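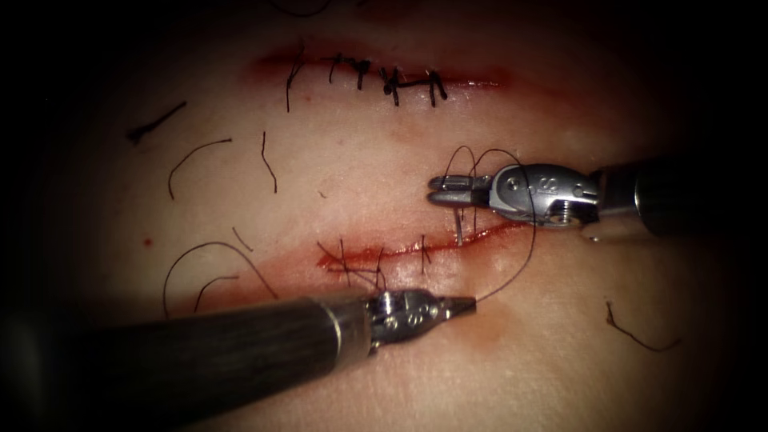 Knotted sutures in dark thread on a practice surface.

5 May 2023

Ovard moves training thread orders to Justetti warehouse

Ovard, a supplier of non-sterile suture thread for teaching use, has moved storage and shipping of its training range to the Justetti warehouse in Panus. The transfer was completed in April and covers 118 stock items.

Orders from teaching hospitals and nursing schools now ship from a single site. The minimum order drops from 363 packs to 200. Item numbers, thread sizes and pack labels are unchanged. Prices stay fixed through the end of the year.

"Most of our accounts are small departments that order twice a year," said Ewurabena Kyei, head of supply at Ovard. "The old minimum was too high for them."

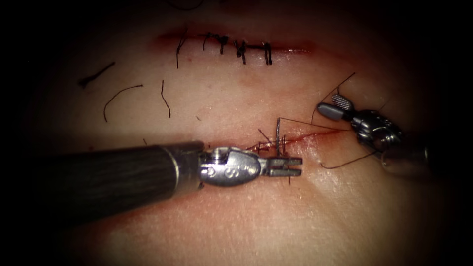
Parallel incisions on a suturing training surface.

Open orders placed through Kobzar, the former distributor, will be filled under their original terms. Returns go to the Panus address.

Contact: Keith Cheetham, Ovard press office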